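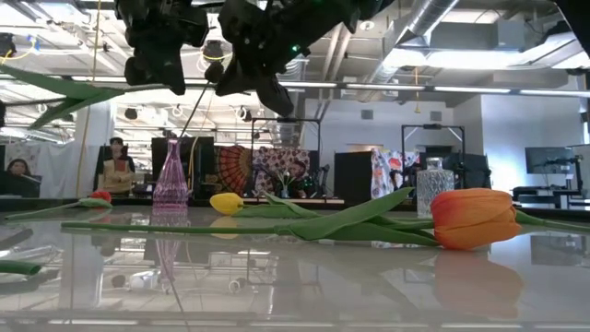

14/05/2021. Gripper money, again. The budget form has to go back to Pludutbridge before the end of the month and I'd like to have my thinking written down before I start filling in boxes and lose the thread. The question is whether we buy a second gripper of the kind we've got or put the cash into something softer. Stems are what's pushing me towards softer. With a tulip held upright by its stem near that tall pink vase, there's a great long leaf sweeping out to the left of the fingers, and any planner that only knows about the stem is going to have a nasty surprise with it! The tulips lying on the table are no kinder, the yellow one's leaves are right across the orange one's, so whatever we buy needs to get in between things without dragging the neighbours along.

Quotes so far:

- **Kodura**, soft finger pair, 2,778 for the set. Fits our existing mount (they say, and I want that in an email before anyone signs anything). Spare pads are extra and they haven't told me how much extra. Delivery 6 weeks.
- **Mbwambo**, same style of hard gripper as ours with slimmer tips. No price yet. I've chased them twice and will ring next.
- **Jindo** would lend us a demo unit for two weeks, we pay the carriage. Very tempting, though I suspect we'd spend the first week on cables.

I'm leaning towards taking the Jindo loan first and holding the Kodura quote open, if they'll let us. Need to ask how long the price stands. If it runs out while we're still playing with the loan unit then we've been a bit daft.

Other things that ought to go on the same form while I've got it open:

- A matt cover for the table. The white top is so glossy that you get a second orange tulip underneath the first, and the vase has a reflection too. Cheap fix, and I can't believe I left it off the January list.
- Plain vases? The cut glass ones are lovely but I'd like something boring to compare against. Petty cash will probably stretch to that, so maybe keep it off the form altogether.
- Flowers. Real ones don't last and we've never had a proper line for them, it just comes out of consumables and then consumables looks terrible. I want a separate line this time (even a small one).
- Lighting can wait. I did price up a diffuser and then talked myself out of it, cover first and see what's left.

Still to do: get the pad price out of Kodura, check the weight limit on our wrist against the Jindo sheet, find last year's form so I can copy the wording about maintenance. I think it's in the shared folder under the old project name.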